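Unit 4: Sun Protection Products in the Treatment Room

Course tutor: Muthoni Lukumay
Practical sessions: Gitau Waweru
Reading for the session of December 13, 2018

4.1 Scope of this unit

This unit deals with the selection and application of sunscreens on clients who have received a facial treatment. Students should already have completed the notes on skin structure and the client consultation form. Make-up products carrying a sun protection factor are covered in Unit 6 and are mentioned only briefly in these notes.

4.2 What the label tells the client

The sun protection factor, or SPF, refers mainly to protection against UVB, the part of sunlight chiefly responsible for burning. It does not by itself describe protection against UVA, which is associated with premature ageing of the skin. In the United Kingdom and the European Union, the letters UVA inside a circle show that the UVA protection is at least one third of the labelled SPF.

For daily use on the face, this course works with products of SPF 30 or higher. Students must be able to explain to a client that the figure is obtained in a laboratory with a generous layer of product, 2 milligrams to each square centimetre of skin. Most people apply a good deal less, and the protection they receive is lower than the label suggests.

4.3 Types of filter

Filters are usually divided into two groups. Mineral filters are zinc oxide and titanium dioxide. Organic filters, often called chemical filters on packaging, include a large number of substances and tend to give a lighter, clearer finish. Both groups work largely by absorbing ultraviolet light – the common statement that mineral filters act only as a mirror is inaccurate and should not be repeated to clients.

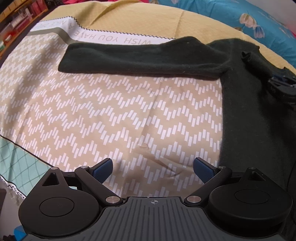 Clients with reactive skin often find mineral products more comfortable, particularly around the eyes. The drawback is a white cast, which is more noticeable on deeper skin tones. Tinted versions reduce this. The shade should be checked along the jaw in daylight before a product is recommended.

4.4 Application after treatment

Sunscreen is the last step of the skincare routine and goes on before any make-up. Allow the moisturiser to settle first. Apply in two thin layers, taking in the ears, the hairline and the sides of the neck. Do not apply to broken skin. Following an exfoliating treatment, the client is advised to keep out of strong sun and to reapply every two hours when outdoors.

4.5 Preparation for the practical

Read the Ndung'u handout on patch testing, issued in November. Bring a completed consultation form for your partner. Questions on the written task should be put to Sanaa Ouazzani before the session begins.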